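Birkum sports court opens again in the evenings

The outdoor court in Birkum is open again for the evening hours. The neighborhood sports club started its summer program there on Saturday, and players came from the early afternoon until after dark.

The court was closed for most of the spring. Water was standing on the surface after every rain, and the old lines were so weak that teams could not agree where the ball went out. The district gave the repair work to Öztürkmen, a local building company. The workers cleaned the drains, filled the cracks and put a new top layer over the full playing area. After this they painted the lines in white.

Hülya Akbulut, who leads the club, said the members waited a long time for this. "In April we had 90 children on the list and no place to send them," she said. "Some families were driving to the next town two times a week. Now they can walk."

The club has 236 members this season. The youngest groups will use the court on weekday afternoons, and adults will have it from 7 p.m. The gate closes at 10:30 p.m., and the lights go off fifteen minutes later. Between noon and 3 p.m. the court is free for everybody, without booking.

The repair cost more than the first plan. The club collected 3,275 liras at its spring bake sale and used the money for two new benches, which will be delivered in July. The rest was paid by the district. A sports shop in the town, Prokix, gave balls and a set of training cones.

Not all neighbors are happy. At the last public meeting, several people from the houses on the east side complained about noise and about the light in their bedrooms. Kadir Işık, who lives on the second floor there, said he is not against the court. "I played there when I was a boy," he said. "But a whistle at ten in the evening is difficult for somebody who gets up at five." The club promised that coaches will not use whistles after 9 p.m. - this rule is already written on the notice at the gate.

The district also asks visitors not to leave cars on the grass. There is parking behind the Folov bakery, 700 meters from the court, and it is free in the evening.

The red-brown surface and its white lines, with the grass and the trees on the far side and the tall light pole over them: 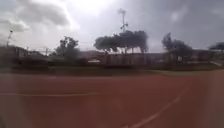 How to book

Evening hours can be booked at the club office or by phone, up to one week before. One team can take two hours in a week. If a team does not come in the first fifteen minutes, the hour is given to the next team on the list.

Players should wear shoes with flat soles, as studs can damage the new layer. Bicycles must stay outside the gate. Children under ten need an adult with them after 6 p.m.

The first friendly games between the adult teams will be played next month. The club will put the dates on the notice at the gate.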